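Household Materials and Methods, Unit 6
Containers at the Table: Buckets, Bowls and Working Surfaces
Course notes prepared by Signe Ljungberg, Soststead Adult Learning
Revised Tuesday, December 31, 2024

6.1 Scope

Unit 5 dealt with fixed storage. Unit 6 deals with open containers that are carried to a table, used there, and carried away again. Two types are treated: the rigid plastic bucket and the disposable paper bowl. Lidded containers are covered in Unit 7 and are left out except where a comparison is needed.

Read the handout on wall thickness before the session. The Prumton worksheet is due at the start of class, and late sheets go in the tray by the door.

6.2 Rigid buckets

A bucket wall is thin relative to its height. Stiffness at the opening comes from the rim, which is usually thickened, rolled or stepped. A stepped rim has a ledge a short way below the top edge. The ledge resists spreading when the bucket is full and, on some patterns, gives a lid a place to seat.

The same feature governs handling. A bucket held at one point on the rim tends to rotate about that point, and the tendency increases with the load. An empty bucket can be moved this way over a short distance on a level surface. A loaded one should be supported at two opposite points or by its handle.

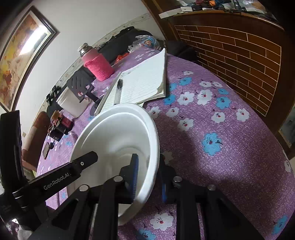 Interior finish matters for cleaning. A smooth, glossy wall releases dried residue with a damp cloth. A scratched wall holds it, particularly in the corner where the wall meets the base. Abrasive pads shorten the useful life of the surface and are not to be used on the course sets. If residue remains after wiping, fill to the level of the residue with warm water, leave for 15 minutes and wipe again.

Rated capacity is normally measured to the brim. Working capacity is lower. For the exercises, stop 3 cm below the rim. Students in the May group who filled to the brim lost water on every transfer, and their results could not be used.

6.3 Disposable paper bowls

Molded pulp is formed by drawing wet fiber onto a shaped screen and then drying it. The material has little stiffness when flat, so the shape has to supply it. Concentric rings in the base limit sagging. A wide flared rim limits ovaling when the bowl is gripped from one side -- compare the stepped rim in 6.2, which does the same job in plastic.

Three points apply in use:

Grip close to the wall and use light pressure. Pulp marks easily, and a crease in the rim weakens it along the whole side.

Do not stack used bowls inside clean ones.

Keep wet contents to short periods. Uncoated bowls soften from the base upward, and the softening is not always visible from above.

In the Brenari exercise each bowl receives 200 g of dry rice and is moved from one end of the table to the other. Record the deflection of the rim at the start and at the end. Write the bowl number at the top of the sheet before filling, as the numbers have been mixed up in the past.

6.4 The table surface

A tablecloth changes the behavior of anything set on it. Cloth increases friction under a flat base, but a fold under one side will tilt a light container. Smooth the cloth outward from the center before placing anything. Printed cloths also make small items harder to find -- pens, screws and clips are easily lost against a busy floral pattern. Put them in a dish or on a plain sheet of paper.

Leave the area around the container clear to at least one hand width. Notes go behind the container, on the side away from the worker, where a sleeve will not drag over them. Bottles belong at the back of the table with their caps on.
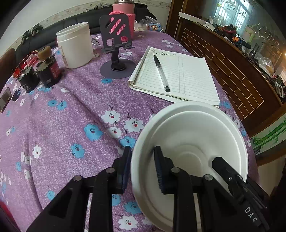

Can a paper bowl be reused for the second part of the exercise?

Only if it has held dry contents and the rim shows no crease. Inspect the base rings from underneath, and discard the bowl if any ring has flattened. Record the reuse on the sheet, next to the bowl number.

6.5 Terms

Rim: the finished upper edge of a container.
Flare: outward slope of the wall toward the rim.
Ovaling: change of a round opening to an oval under side load.
Brimful capacity: volume to the top edge.
Working capacity: volume to the stated fill line.

6.6 Before next session

Complete questions 1 to 14 on the Marín sheet. Bring one empty container from home, with its lid if it has one. Glass is not accepted.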